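We took the early train out to Pekholm in June, and by half past nine we were standing in the yard of the Storby paper mill with cups of very strong coffee, listening to the water go under the building. I'd wanted to see this place for years! It makes rag paper, the thick cottony sort that bookbinders hoard, and it still drives its beater from the river.

The tour starts in the rag loft, up 26 steps that are worn down in the middle. Old cotton sheets and shirt cuttings come in by the bale and are sorted by hand on long benches. Buttons go into a tin. Our guide let us feel the difference between a good linen rag and a poor one, and I got it wrong twice.

Then down to the beater room, which is loud and smells faintly of wet dog. The vat there was first filled in '81 after the old one cracked, and everyone still calls it the new one. You lean over the rail and watch the pulp go round like porridge – grey at first, then creamier as the fibres open up. I could have stayed an hour.

The forming itself was the best bit. The vatman dips the mould, lifts it, gives it a shake forwards and a shake sideways, and there's a sheet. It takes seconds. We were each allowed a go and mine came out with a thick corner and a hole (I have kept it, obviously). The couching felts come from Stustum and are apparently getting hard to find, so they're patched and patched again. A full post is 70 sheets, and it goes under the screw press with a groan you can feel through the floor.

Upstairs again for the drying loft. Shutters on both sides, ropes of cow hair, sheets hanging over them in little bunches. On a breezy day they're done by evening, and in a damp spell it can be 3 days or more. The light in there is lovely.

Lunch was soup and rye bread in the old stable, and afterwards there was a talk on watermarks by a collector named Muriithi, who held sheet after sheet up to the window. My favourite was a lopsided heron. I asked far too many questions.

The shop sells seconds by weight, so bring a strong bag. Wear shoes you don't mind splashing, and book ahead for the forming session, as the groups are small. 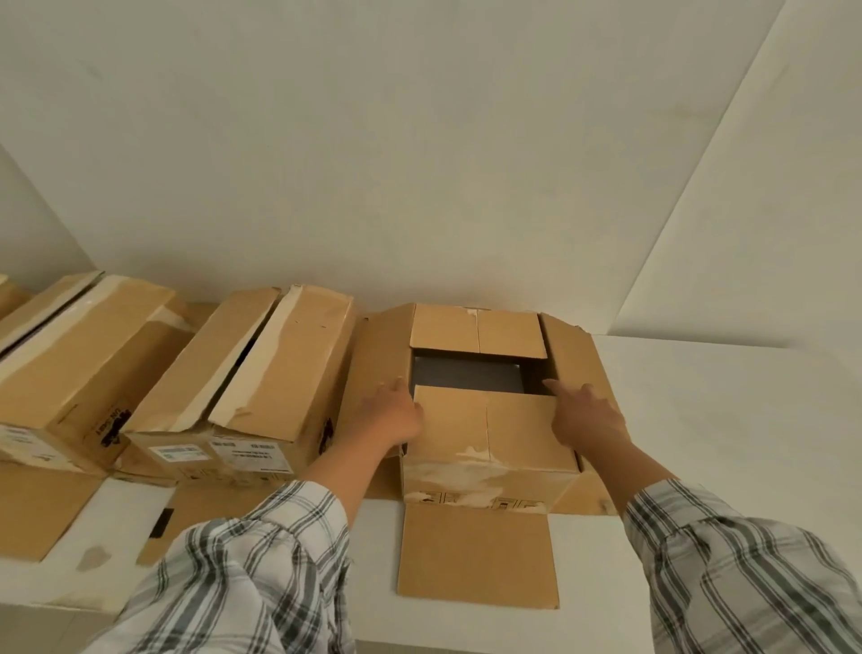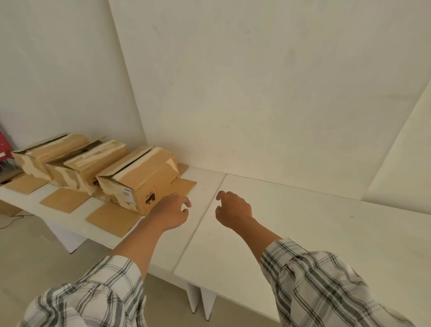

Cardboard boxes, and hands at work.

**Ataberk Soylu**
*Visits secretary*

Next time I'd like to go in autumn, when the river is higher and they run both wheels. The guide said the whole loft hums. There's also a marbling workshop across the yard that was shut when we came, and I pressed my nose to the glass for long enough to know I want to go in.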